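Put a cloth down first

Quick one before the school run. I've been meaning to write this since May and keep not doing it.

My view, which my sister-in-law Doaa thinks is daft: any sorting job, toys, odds and ends, the drawer of doom, ought to start with a cloth on the table. A proper big one. Old curtain, bedsheet, whatever. Then open boxes on top of it, lids off. Then you start. Not before.

People skip the cloth. They tip everything out on a bare hard surface and it clatters and the round things roll off and you're under the table inside a minute. Balls are the worst. Marbles a close second. A cloth with a few wrinkles in it holds things still, and I wouldn't bother ironing it. Smooth is worse.

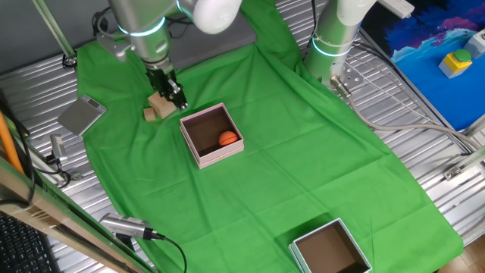 How many boxes should you start with? Two, then add a third only when one of them is full.

I know the shops want you to buy the lot. Bonel do a set of 7 with little labels and my friend Chaimae bought it, and she spent the whole evening deciding what the labels shoud say. Nothing got put away. Small open boxes, different colours, no labels. Pink for one sort of thing, blue for another. A child can do that. I can do that at ten at night.

And blocks. Keep the blocks together, please. Don't spread them over every box in the house because they "fit in the gaps". Then someone wants to build and it's a treasure hunt.

Doaa says a cloth is just one more thing to wash. Fair. Mine gets shaken out of the back door and folded up again, crumbs and all sometimes. Takes 30 seconds. Crawling after a ball takes longer, and my knees arent what they were.

Anyway. Cloth, boxes, go. Right, shoes on, we're late.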